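Grow Diary | Indoor | Soil

Burnska, week 4 of flower

Quick catch-up before I lose track of what I did when. July has been a blur and my notebook has coffee on half the pages.
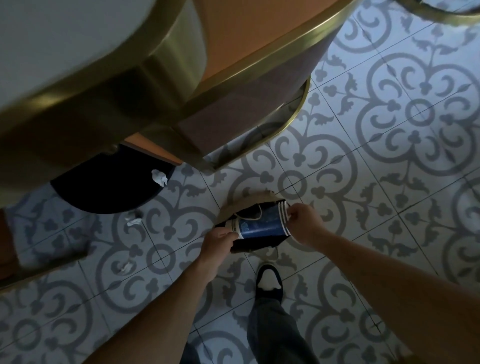
The tent

So the Burnska is finally fattening up! I was ready to give up on her back in veg (she sat there sulking in that small pot way longer than she should have) but since the flip she's put on a ton of height and the tops are starting to stack. The smell is all lemon peel with something like pencil shavings behind it, and it gets really strong right after lights on. The Juser next to her is a whole other plant. Short, wide, leaves like dinner plates, hardly any smell yet. I pulled a bunch of the big fan leaves off the bottom this morning and she looks a little shocked, poor thing, but there was no air getting through in there.

Humidity is my headache. It was sitting at 60 when I checked before breakfast and I want it lower than that now that the buds are closing up. I moved the Clasen fan down to the floor so it blows up through the middle, and I'm leaving the tent flap cracked. We'll see.

Feeding

Plain water tonight. I went too heavy on the Mackay bloom mix last time and got crispy tips on 2 of the upper branches. Davina Hepburn commented on my last entry that she runs it at half of what the bottle says and never looks back, so half it is from now on. Thanks Davina! And Usha Kartha, yes, I did check the runoff like you asked, it was a bit salty, you were right, please don't gloat.

Still to do

Tie back the tall Burnska branch that's leaning into the light. Find my loupe, I want a look at the trichomes and I've turned the whole kitchen drawer out already. Order more yellow sticky traps, there were a couple of gnats hanging around the Juser pot again.

Tags: flowering, soil grow, humidity
Last updated: July
2,849 views
Contact | Back to top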